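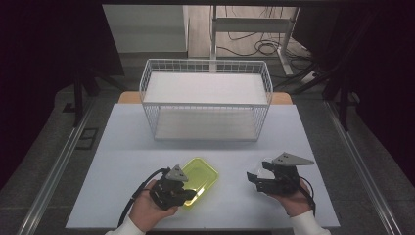
Fig. 1. Yellow-green tray on the bench, Wednesday.

Notebook, J. Luik. May, Wednesday, 14:10

Adhesive creep, lap joints, batch 13. Continued from the previous page.

Coupons pulled from the 90 °C oven at 09:30 and left on the rack until they reached room temperature. Loads off before the door was opened, same as batch 12. Two joints from the Stiltero resin had let go overnight, both at the lower end, both with adhesive left on one face only. Bagged and labeled. The Bostulach joints are all intact but the scribe lines have moved. Readings are on the sheet clipped inside the back cover.

Surface prep is still my first suspect. The Stiltero coupons were abraded by hand with the worn paper, and the wipe was done with solvent from the open can. Water break test on three spare coupons: film held on one, broke on the other two near the long edge. That matches where the bare faces are. It does not explain why the Bostulach set, from the same strip and the same can, shows nothing. Possibly a more forgiving resin, possibly luck with the coupons.

Mix ratio checked against the cup weights. Both resins within tolerance. Hardener lot is the one that came in from Lollmont with the dented lid; no crystals seen, pours normally. I would still like a fresh lot before we quote any number from this batch.

Cure log has a gap. The recorder stopped at reading 2985 and restarted after the lunch break, so part of the post-cure is missing for both sets. The oven's own display showed no fault on restart. Treat the post-cure as unverified.

Test load for the next batch stays at 700 N. Chege suggested going lower and running longer in their last report, but our fixture drifts at the low end and I don't trust the dial gauge there. Revisit when the fixture springs are replaced.

To do:
- new abrasive paper, one sheet per coupon, discard after
- decant solvent into the small bottle, keep the can closed
- repeat water break on every coupon, write result on the tab
- bond line thickness by micrometer at both ends and center (only center was measured this time)
- ask stores for the recorder's spare battery

16:40. Second look at the failed faces under the loupe. Fine parallel scratches run lengthwise on the bare side, with a dull band across them at the overlap edge. Could be residue from the wipe. Cut one coupon through the band and set it in mounting resin for sectioning. Polish tomorrow if it has hardened.

Shared notebook, materials bench. Contact: Jurgita Luik | Back to top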